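Speaker notes – "Reading a phone leak without getting burned"
Ursina Brunner, 16th February, small hall, 33 minutes plus questions

Opening. Don't thank everyone, the host has done that already. Go straight to the Tallus slide.

Last April I bought into a rumor. A render of the Tallus 2 went around, very clean, good light on the metal edge, and I wrote almost 20 paragraphs on what it meant for mid-range phones. The phone that came out had a different camera layout, a smaller battery and a plastic edge. I still get mail about that piece. Most of it is fair.

So I'm going to talk about why leaks look more solid than they are, and what I check now before I write a word. I don't think leaks are worthless. I do think most of us treat a spec sheet in a chat screenshot as if somebody had signed it.

Slide: the chain. Take the Pluta case slowly, people lose track of it. One account posts that the new Pluta will charge at 96 watts. A second site writes "reportedly." A third site cites the second and adds "multiple sources." By the evening there's a comparison table with the Pluta in one column and two phones you can buy in the others. Same font, same size, no mark on the number that might be wrong. Ask the room how many sources that is. Wait. It's one, and we don't know who runs it.

I asked Cyrill Pfister, who edits the phone pages at our place, to trace ten of these stories back for me. He gave up on three because the first post had been deleted. Of the seven left, five went back to a single account. I wouldn't hang a theory on seven stories. It did make me stop using the word "sources" in the plural unless I can name two to my editor.

Slide: what a leak can tell you. Certification filings are decent. A battery size on a filing is usually close, though the rated figure and the advertised one differ and people mix them up all the time. A model number tells you a model number. It doesn't tell you the name, the price or which countries get it. Case makers' drawings are all right for the outside and useless for the inside, and sometimes they're guessing too, so they can be first on the shelf.

Slide: benchmarks. Be careful with the tone here, Lorenz Mayrhofer is in the second row and he likes benchmarks. My problem is that the device name in a benchmark entry can be faked. I've seen entries for phones that never existed. And even a real entry may come from an early unit with half-finished software. If the score is low, the fans say it's a prototype. If the score is high, the same fans say it's final. Pick one. 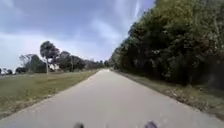 Next part is camera megapixels, and I want to keep it short. A bigger number on the front camera says very little about how you'll look on a video call in a dim kitchen. The lens matters, the software matters, and neither one fits in a headline. The Srisuk launch is the one to bring up. Every leak got the megapixel count right and every preview said the pictures would be great. I used it for 10 days. Skin came out waxy indoors and the focus hunted. The leaks were correct and the previews were still wrong.

Same with pop-up parts, folding parts, anything with a motor or a hinge. A leak will tell you it's there. It can't tell you about grit, or a drop onto tile, or what a repair costs after the warranty runs out. The maker will say it has been tested so many thousand times. Tested by whom, and with what in its pocket?

Slide: who gains. I can't prove this part, so say that out loud. Some leaks look planned to me. A maker that wants to see how people take a price can let a high one slip, watch the anger, and then launch a bit lower. Everyone writes "cheaper than expected." Edeltraud Haslinger did press work for a retailer for years and she told me I'm giving marketing departments too much credit, that most leaks come from a bored person with a parts list. She may be right. I'd like to see either of us shown wrong with evidence.

If time is short, skip the Clultimholm story. If there's time: small brand, no budget, "leaked" its own phone under a made-up tipster name, and four sites ran it as news. The pictures had the company's own watermark, badly cropped. Let people laugh, then mention that I had a draft of that story open myself.

Slide: what I do now. Read these, don't ad lib.

I find the first post, and if I can't find it I don't write.
I say in the first paragraph how many people are behind the claim.
I keep rumored numbers out of tables.
I don't write "set to" or "will" for a phone that hasn't been announced.
I go back after launch and mark my own piece, hits and misses, at the top where readers will see it.

The last one is the one that hurts. Traffic on those updates is terrible and Pfister has asked me twice whether they're worth the time. I don't have a good answer for him yet.

For buyers in the room: if your phone works, a leak is no reason to wait. If it's broken, the phone in the store has a price and a return period and the rumored one has neither. People do skip a brand's second model because the third one is supposed to be close. Ask them in the summer how that went.

Questions. Cyrill Haslinger will carry the microphone. Somebody will ask whether I trust any tipster by name. Say no, then explain that I keep a list of who was right, that it covers less than a year, and that I'm not showing it until it covers more. If they ask about the Tallus 3, I know nothing about the Tallus 3.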